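Kimaro's spice shop reopens after refit

20 January 2006

Good news for anyone who's been getting by on supermarket curry powder since before Christmas: Kimaro is open again! I went down this morning, far too early, and there was already a queue past the launderette.

The shop on Wilis Street shut when a pipe burst in the flat upstairs and ruined most of the stock. The insurers paid £4000 towards the refit, and a raffle at the Ellell hall brought in another £1127 (I bought 12 tickets and won nothing, as usual).

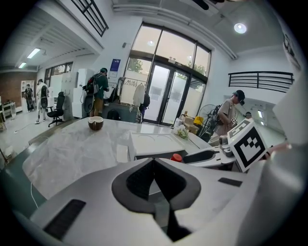
A coconut-shell bowl on the marble-patterned counter.

Prices have gone up a bit, I'm afraid, but the loose spices are still sold by weight and you can bring your own jars. The big change is the evening cookery classes, starting at the end of January. They're for beginners, they last two hours, and the first one is all about chutneys and pickles.

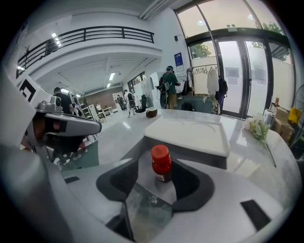
I've put my name down already, so if you fancy it I'd be quick. Places are booked at the till or through Koltora, the café next door, which is taking names on Sundays when the shop's closed. Parking is still dreadful, so get the bus if you can.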